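Daily Setup of the Two-Arm Cell
Makokha Laboratory, Procedure 18

Step 1. Check the base
Confirm that both mounting plates are tight on the aluminum rail. Home the arms at low speed.

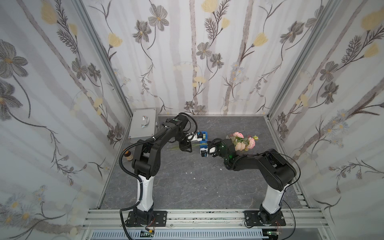 Step 2. Check the wrist view
Close each gripper on a stem and open the wrist feed. The fingertip must be visible. 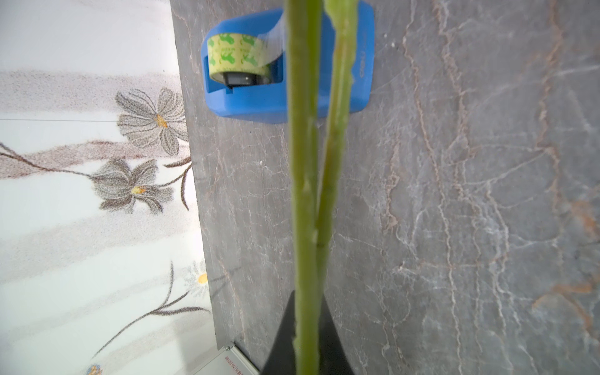

Record the result in Gudex before continuing.

Step 3. Inspect the cables

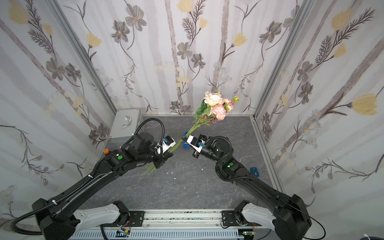

Hoses must move freely through the full reach of each arm. Run 64 slow cycles and listen for rubbing. Check that the cable ties on the left forearm still hold the hose. Report faults to Upendo Kombo.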